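Clothes-hanging robots go back to class at Dustport workshop

By Muthu Kartha
29th August

Two small robot arms on a bench in Dustport are spending the winter with a rack of coloured plastic hangers and a tray of laundry, while the people working with them try to gather enough examples to teach a computer how to hang up a singlet.

The project belongs to Driltura, a company that builds handling equipment for commercial laundries and op shop sorting centres. It wants software that can pick up a garment it has not seen before, work out which end is the top, and get it on a hanger without help. To do that, the software has to learn from people doing the same job through the arms, over and over.

Project lead Ritva Kokkonen said the team had 1,099 complete examples on file as of Monday. Each one covers a single garment from the tray to the rack, with an operator steering both arms. Small cameras near the grippers record the close work and a fixed camera takes in the whole bench.

Kokkonen said knits had been the hardest to handle. A stiff shirt keeps some of its shape when it is lifted, but a ribbed top folds in on itself, and the operator has to find a hem before anything else can happen. The close camera matters most at that point, when there is very little between the gripper and the cloth.
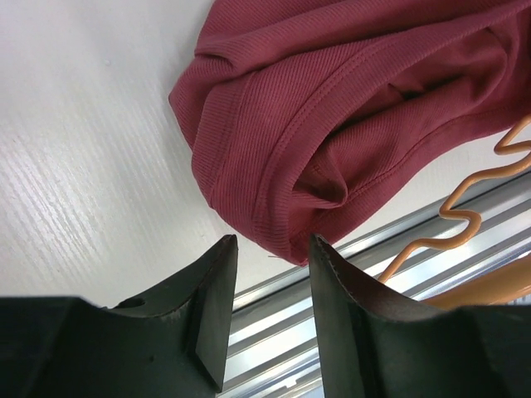

Horacio Saavedra wrote in to say that the company ought to be collecting from a heap straight out of a dryer, with the sleeves inside out and the socks still in it, and that anything learned from a tidy bench would fall over in its first week at a real laundry. He also asked whether the operators were being paid properly for what he called very dull work.

Kokkonen agreed with the first point, up to a point. She said mixed heaps were planned for later, once the software could manage one garment at a time. On the second, she said operators were on the same hourly rate as the company's assembly staff and worked in blocks of 40 minutes with a break after each.

There are 23 operators on the roster. Most had never driven a robot before they started, and Driltura says it prefers it that way. New starters get two days of practice, and nothing they record in that time is kept.

The operators are asked to work at a steady pace and to keep going when something slips. A dropped hanger does not end the recording. If it can be picked up again, the operator picks it up, and the recovery stays in the file. Kokkonen said the early recordings had been too clean, and the software trained on them had no idea what to do after a fumble.

Files are thrown out if a camera drops a section or if the operator's hand comes into the work area. Last month 179 were discarded, most of them over a cable fault that has now been fixed.

Hangers have turned out to be nearly as much trouble as the clothes. They are thin and shiny, and they swing when touched. Looked at side on, a hanger can seem to be little more than a stick, and the software has trouble telling how it is turned.
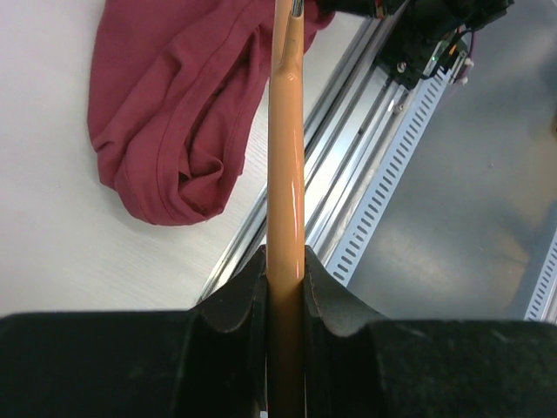 The team has responded by changing the hangers more often. Colours are swapped between sessions, and the order along the rod is shuffled so that the software cannot learn to reach for the same spot every time. Operators are also told to vary which arm goes first.

Garments come from a local charity shop and go back there when they have been used enough. The current list has 297 items on it, from children's singlets to work shirts. Anything with sequins or long ties has been left out for the time being.

Tsehay Gashaw, the longest-serving of the operators, said the part that took her longest to learn was using both arms together. People do it at home without thinking, she said, but through the controls each arm has to be placed, and pulling too hard with one drags the cloth out of the other. She now opens a garment out between the two grippers and checks it for a neckline before she moves towards the rack.

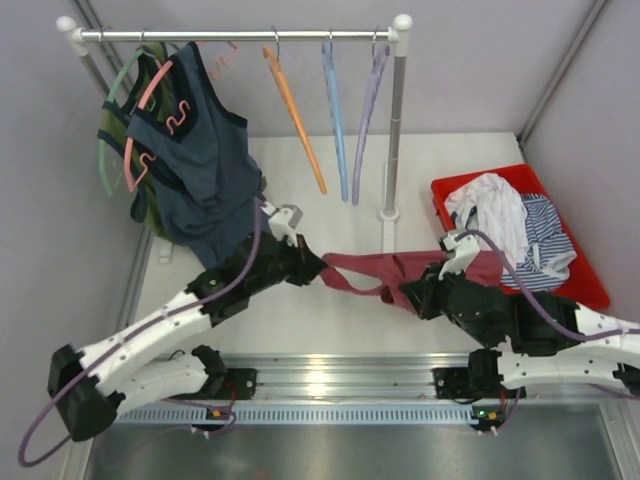 Driltura has split its examples into stages to suit that way of working. Picking up, spreading, fitting to the hanger and hanging on the rod are each marked in the recording afterwards. The marking is done by hand and takes longer than the recording itself.

A first round of testing on unfamiliar garments is set down for the spring. Kokkonen would not give a target for how many the arms should get right, and said the company would keep collecting whatever the result.

The workshop is not open to the public. Driltura is taking names for the next operator intake at its front office until the end of next week.

14 shares
6 comments

Recent
Mostico bus shelter to be moved before school term
Poduval Street drainage works enter second stage
Dustport library extends Saturday hours
Netball finals draw released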